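Perau Tea Room Project: Progress Report to the Omham Fund
25 February 2022
Prepared by Trudy Tuhiwai
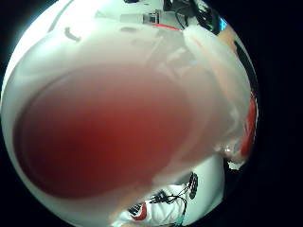 We have now served drinks at 20 open afternoons since the grant came through in November, and I'm so pleased with how this is going! When we first wrote to you, the plan was a small one: a warm room, a kettle, and a menu of fruit and herb teas that people in Perau could come in and try without paying. The menu has grown (more on that below) and so has the crowd.

Visits so far come to 134. Plenty of those are the same faces coming back, which we count each time through the door, as agreed. A few people come for the company and drink plain water, and they're as welcome as anyone.

What we've been making

The red teas are the clear favorite. Our hibiscus and rosehip blend gets asked for by name now, and we've gone through more dried hibiscus than anything else on the shelf. Donnie Moffat has been working out the recipes, and he spent a good part of the winter getting the steeping time right - too short and it tastes like warm water, too long and it's so sour that people reach for the honey twice. He has settled on nine minutes with the lid on, and we wrote that on the card by the kettle.

We also tried a beet and ginger drink. Opinions were split right down the middle! Donnie loves it. I'd call it an earthy drink and leave it there. It stays on the menu for now, in a smaller batch.

The mint has been slow. The plants we put in by the back step didn't like the cold, so we've been buying it in and will try again when the weather turns.

Cups and equipment

In the first report I said we'd look for bigger cups, and we've switched over. The old ones were too small for people with stiff hands to get a good hold of, and they needed filling again every few minutes. The Mekonnen kettle you approved is still going strong after a descale. The second-hand one from the hall has a loose lid and I'd like to replace it.

Money

The grant was 4000 dollars for the full year. Spending is on track with the budget we sent you. Tea and fruit came in a bit higher than planned, mostly due to the hibiscus, and heating came in lower after we moved into the smaller room. I'd like your okay to shift what we saved on heating over to supplies. The receipts are in the folder that goes with this report.

What hasn't worked

The sign-up sheet for tasting sessions was a flop. People here don't want to sign up for a cup of tea, they want to walk in. We dropped it and turnout picked up. The printed menus were also too small to read, so Donnie is redoing them in larger type.

Next steps

We'd like to run a blending afternoon where people mix their own tea to take home, using the loose herbs from Lununus. Several regulars have already told me what's going in theirs, and one is set on cloves with everything. We also want to add a cold version of the red tea before summer, and Donnie has started on that.

If someone from the fund would like to come by, please do. Send me a note first and I'll make sure the beet drink is available.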